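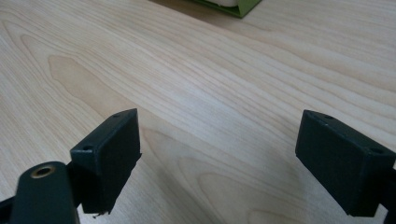
4.3 Ausfälle durch gelockerte Greiferfinger

Von den 3822 Demonstrationen, die mit dem Handgreifer Vakard aufgezeichnet wurden, mussten 124 nachträglich verworfen werden. In 27 Fällen ließ sich der Fehler auf einen Finger zurückführen, der sich gegenüber seinem Haltearm verdreht hatte. Die übrigen verteilen sich auf Aussetzer der Lageschätzung und auf Bedienfehler (Abschnitt 4.4).

Die Verdrehung blieb zunächst unbemerkt. Der Öffnungswinkel wird am Antrieb des Greifers gemessen, also vor der Verschraubung, und die Messwerte lagen durchgehend im erwarteten Bereich. Auffällig wurde das Problem erst beim Abspielen der gelernten Strategie auf dem Roboterarm: Der Greifer schloss seitlich versetzt und schob flache Gegenstände vor sich her, statt sie zu fassen. Bei drei Versuchen stieß ein Finger auf die Tischplatte, worauf die Kraftüberwachung den Arm anhielt. Verletzt wurde niemand, ein Finger brach an der Verschraubung.

Abb. 7: Handgreifer in geöffneter Stellung über der Arbeitsfläche, zwischen den Fingern kein Objekt. Auf der Oberseite jedes Fingers liegen zwei Schraubenlöcher; am linken Haltearm ist ein Gewindeeinsatz aus Messing zu erkennen.

Die Untersuchung der ausgebauten Teile durch Stankevičius und Tully ergab, dass sich Gewindeeinsätze im gedruckten Kunststoff gelöst hatten. Betroffen waren ausschließlich Arme der zweiten Druckserie. Deren Bohrungen waren zu weit ausgefallen, so dass die Einsätze beim Einschmelzen nur am oberen Rand Halt fanden. Unter wechselnder Last wanderten sie heraus - bei einem Exemplar um fast 3 mm.

Alle Arme dieser Serie wurden ersetzt. Vor jeder Aufnahmereihe wird der Greifer nun vollständig geschlossen und der Spalt zwischen den Fingern mit einer Fühlerlehre geprüft. Eine Erkennung der Fingerlage aus dem Kamerabild wurde erprobt, lieferte bei dunklen Fingern im Gegenlicht aber keine verlässlichen Werte und wird hier nicht weiter verfolgt.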